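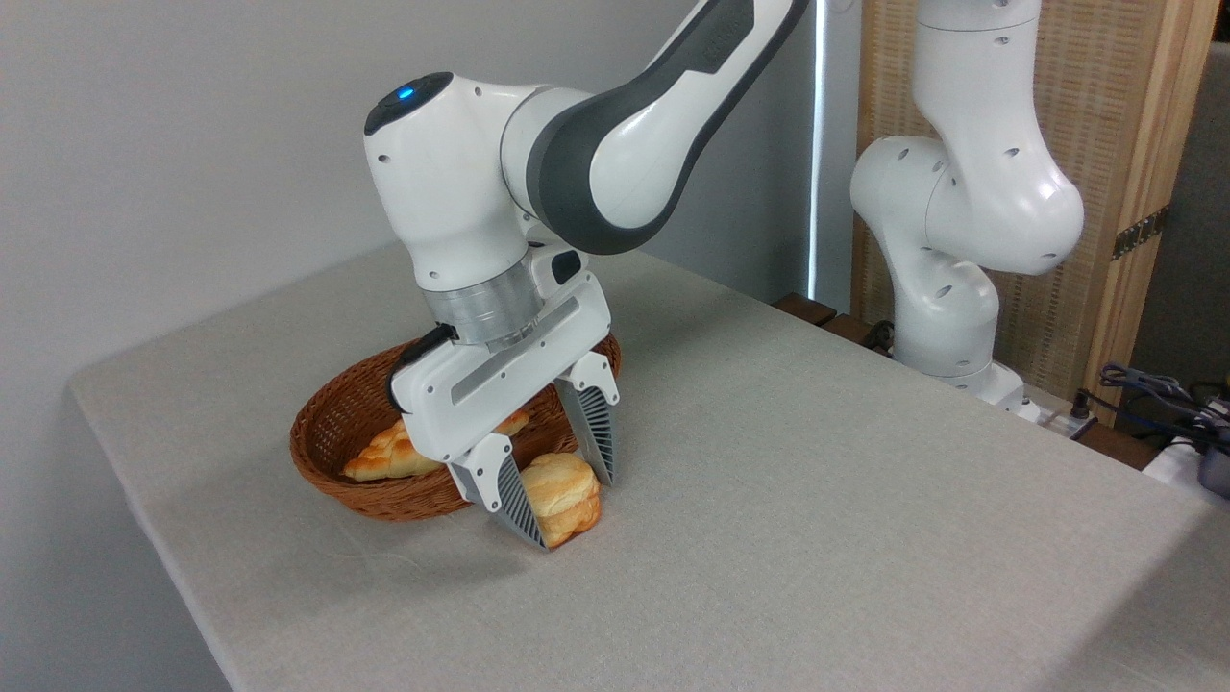 Posted 7/29/19 in bread, storage. 4 comments.

A few readers asked for the follow-up to my December post on keeping bread in the open. The short version is that a shallow basket is a serving item and a poor storage item, and I now treat it that way.

The basket is an oval wicker one, woven, with a thicker braided band for a rim. An open weave lets air in from the sides and underneath. That suits anything with a crust you want to keep crisp over a meal, such as a croissant. It does very little for soft buns, which lose moisture through the whole surface and go leathery by evening.

My current routine:

Buns go into a lidded tin once they reach room temperature. If they go in warm, the lid sweats and the bottoms turn gummy.

Croissants stay in the basket until lunch. Leftovers are frozen the same day and reheated from frozen at a moderate heat.

Large items go in first, against the long side, and round ones fill the remaining space. A shallow basket will not take a second layer without something rolling over the rim.

The dough for my buns is 590 grams of flour, milk, butter, yeast and salt, given three folds before shaping. The folds give a puffy, layered bun that compresses easily, so handle it by the sides with light pressure. Gripping hard closes up the layers and they don't fully recover.

Cleaning: shake out the crumbs, then use a dry pastry brush along the weave. The join under the braid holds the most. I tried rinsing the old basket from Halvorsen and the base warped as it dried. A cloth liner would cut down on crumbs, but it also holds moisture against the crust, so I leave it out.

Anika Rosenthal wrote in to ask if a deeper basket would help. I haven't tested one. I expect the lower layer would soften first.

Next post: the lidded tin, and why I drilled the vent hole larger.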